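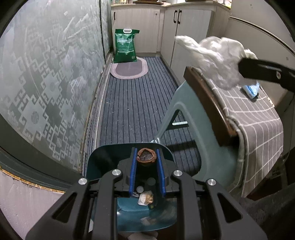 Storing old drafts at home

A novel makes a lot of paper. My second one, Brorbridge, came to 142 pages in its first typed draft, and there were five more drafts after it, plus the notebooks.

Take out paper clips and rubber bands before you put anything away. Clips rust, and old bands go sticky and mark the top sheet. A folded strip of plain paper around the stack holds it well enough.

Write the title and draft number in pencil on the first page. Ink from cheap markers bleeds through after a few years.

Lay loose pages flat in a box with a lid. Don't pack more than 500 sheets to a box or you won't want to lift it. Notebooks go in a separate box, spines down.
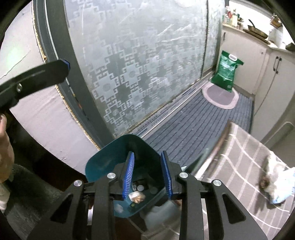

Keep the boxes off basement floors and away from outside walls. A closet shelf in the middle of the house is best — attics get too hot in summer. Look through everything once a year. I do mine in February.

If a page gets damp, put it between two sheets of blotting paper under a heavy book and change the blotting paper daily. Don't use a hair dryer.

Margareta Coman wrote in to say she keeps only the first and last drafts of each story. That works too.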